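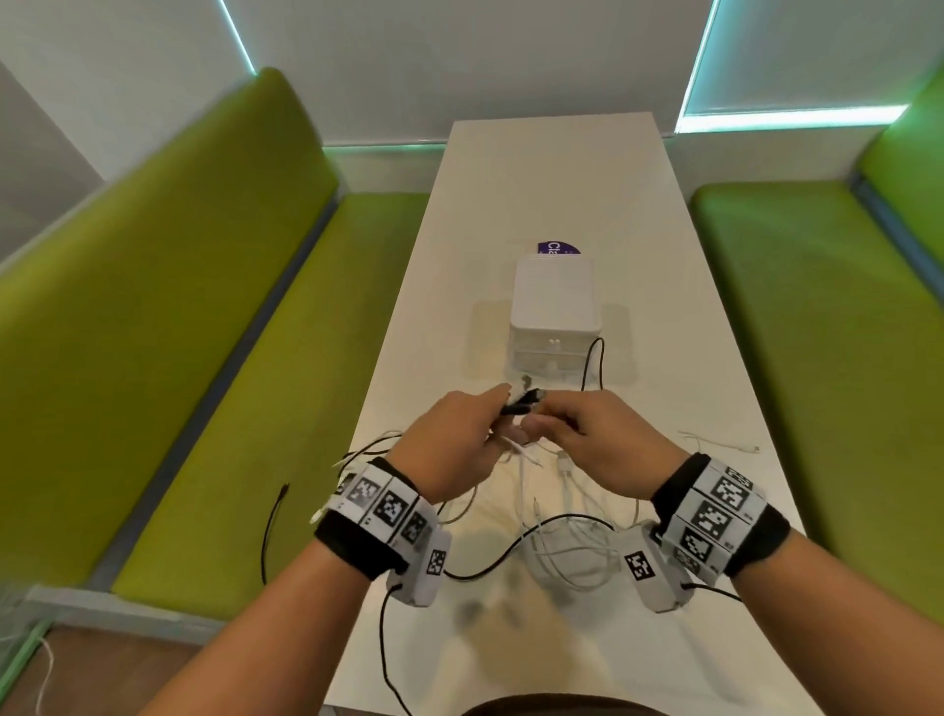

4 Sorting and storing charging cables

This section covers the removal, sorting, coiling and storage of loose charging and data cables in the Hultar two-drawer desktop box. It applies to cables with a small plug at one or both ends. Mains leads with a moulded three-pin plug are dealt with in Section 6.

4.1 Before you start

You will need:
the storage box, assembled as in Section 2
a clear table, at least twice as long as the box is wide
reusable fabric ties (Foseck narrow or similar)
write-on labels
a dry, lint-free cloth

Unplug every cable at both ends before it is brought to the table. Power banks, plug-in chargers and battery packs should be set aside until step 14.

CAUTION: Do not sort cables that are connected to a supply. A bare plug end touching another connector can cause a short circuit.

4.2 Separating a tangle

1. Stand the box towards the middle of the table with the drawer knobs facing you. Leave the area in front of it free.

2. Lay the whole tangle in front of the box. Spread it by hand until it is no more than two or three cables deep.

3. Find a plug end that is lying on top. Hold the connector body in one hand and the cable close behind it in the other.

4. Follow the cable back from the plug and lift each crossing strand over it. Work from the plug end only. If the cable stops moving, put it down and start on another.

5. When a cable comes free, lay it straight to one side of the table, away from the tangle. Keep white and black cables apart at this stage – the second half of the tangle is quicker to read once one colour has been thinned out.

6. Repeat steps 3 to 5 until no crossings remain.

CAUTION: Never pull on the cable to release a connector. The joint between cable and connector is the weakest point, and damage there may not show on the outside.

Note: Cable ends that hang over the table edge are easily caught by a sleeve or chair. Bring them back on to the surface before continuing.

4.3 Checking

7. Wipe each cable along its full length with the dry cloth. Do not use solvent or spray polish.

8. Bend the cable gently behind each connector and look for splits in the outer sleeve, exposed screening or a loose collar. Discard any cable that shows one of these.

9. Look into the open end of each connector. Pocket lint can be lifted out with a wooden cocktail stick. Metal tools must not be used.

10. Group the cables by connector type. Where a cable has a different connector at each end, group it by the smaller one.

4.4 Coiling and labelling

11. Coil each cable in loops of even size, following the curve it takes naturally. For cables up to 100 cm, three or four loops are enough. Cables of 200 cm should be coiled in larger loops and pressed gently into an oval so that the drawer will close over them.

12. Fasten with one tie across the middle of the coil. Leave both plug ends outside the tie and pointing the same way.

13. Write the connector type and length on a label and fold it round the cable next to the tie. Do not stick labels to the connector body.

Note: Do not wind cables tightly round a charger or around the fingers. Tight turns at the plug end shorten the life of the cable.

4.5 Loading the box

14. Place coils in the lower drawer in a single layer, plug ends to the front. Chargers and adaptors go in the upper drawer.

15. Close each drawer slowly using both knobs. If it meets resistance, open it again and check for a strand caught over the back panel.

16. Fit the lid. No cable should be left trailing between the lid and the side wall.

The inside width of the lower drawer is 238 mm on boxes supplied up to February and 243 mm on later ones. The dividers are not interchangeable. Vana card dividers may be trimmed to suit either size.

CAUTION: The box is for storage only. Do not charge equipment inside it or run a live cable through a drawer.

4.6 Faults

Drawer sits proud of the front: too many coils, or a coil standing on edge. Remove the top layer and reload.

Coils spring open: loops too small, or tie placed near one end. Recoil as in step 11.

Drawer knob turns freely: tighten the screw from inside the drawer – hand-tight only.

Replacement knobs and ties are listed under Lykkegaard spares, Section 9.

Section 4 revised 3/13/20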